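4.3 Recording a demonstration in the simulated kitchen

This section explains how to drive the Saltau robot by remote control in the simulated kitchen and how to save the result as a demonstration. Please finish section 4.2 (pairing the hand controllers) before you begin. The buttons have the same names in the simulator and on the real robot, but the stop button on the cable has no effect in the simulator.

Before you start

Close all other programs that use the graphics card. Put the base of the controllers on a flat table and sit so that your elbow can move freely. A chair with arms is not recommended.

1. Open the Clerkley console and choose Scenes, then Kitchen. The first loading is slow. Wait until the status line changes from Loading to Ready.

2. Type your operator name. If two operators have the same family name, write the first name in full. In our own recordings Wahyudi Pattinasarany and Tirta Pattinasarany both used "Pattinasarany", and it took a long time to separate their files.

3. Select a task from the list, for example Open oven or Open island drawer. Read the task text to the end. The recording will be judged by this text and not by the title.

4. Hold the right controller in a relaxed position and press Align. The gripper will not move during alignment. If it moves, release the button and repeat section 4.2.

5. Press the trigger halfway to take control. Pressing it fully also closes the gripper.

Note: The console stops each recording at 3,000 steps. Most kitchen tasks need much less. The shortest good recording we have for the island drawer has 364 steps, made by Kartini Sinaga after some practice. A new operator should not try to reach this number.

6. Drive the base first and the arm second. Moving both at the same time is permitted, but the recording becomes difficult to learn from.

7. Approach each handle slowly. Stop for a short moment before you close the gripper, then pull in the direction in which the door or drawer opens.

Caution: Do not pull with a fast movement. The simulated door can jump through the gripper, and such a recording must be deleted.

8. Press Save when the task is complete, or Discard if you made a mistake. Small corrections are allowed – a demonstration does not need to be perfect. Add the word "corrected" in the comment field, as Nicanor Solís does in the sample set.

9. To begin the next recording, drive back to the open floor between the tall oven column and the island. Keep the column on your left and the island on your right. Release the trigger and check the robot view before you press New. The tiled wall should be visible at the back of the room.

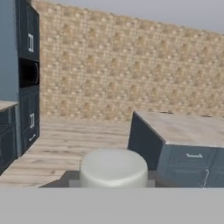

10. Press New. The console keeps the task and the operator name, so you only need to repeat the alignment from step 4. When you finish for the day, choose Close session and wait for the message "All files written" before you switch off the computer.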